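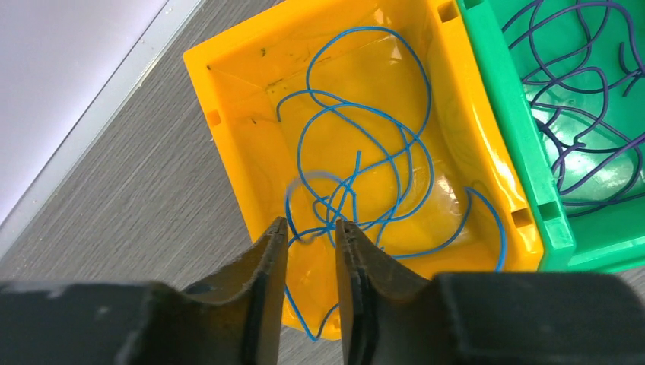 3.2 手数料の偏りをどう測ったか

さて、ここからはLokierの手数料の話です。Lokierはブロックチェーン上の小さな取引所で、私はもともと一利用者として触っていたのですが、同じ額を送っても時間帯で手数料がずいぶん違うのが気になって、つい調べ始めてしまいました(共著者のHrubýさんには「また脱線してる」と言われました)。

データは2月に集めた400件の送金記録です。1件ごとに、申請時に表示された見積もり額と、台帳に残った確定額を並べて差を取りました。見積もりは15秒ごとに更新されるので、申請の直前の値を使っています。ここは最初、私が直後の値を拾っていて、集計を丸ごとやり直しました!

図3に時間帯別の差を示します。深夜帯はほぼ見積もりどおりなのに、夕方になると確定額が最大20%も上振れしていて、正直ここまで開くとは思っていませんでした。Barbu氏の待ち行列モデルを当てはめると形はそこそこ合うものの、夕方の山だけはどうしても低めに出ます。承認ノードの一部が高額の送金を先に拾っているのかな、と私は疑っていますが、台帳には到着順が残らないので、この記録だけでは確かめられません。

図3 時間帯別に見た見積もり額と確定額の差(縦軸は見積もり額に対する割合)

なお、Tivlow経由の送金は手数料の計算方法が別なので除いてあります。そちらは4.1節で扱います。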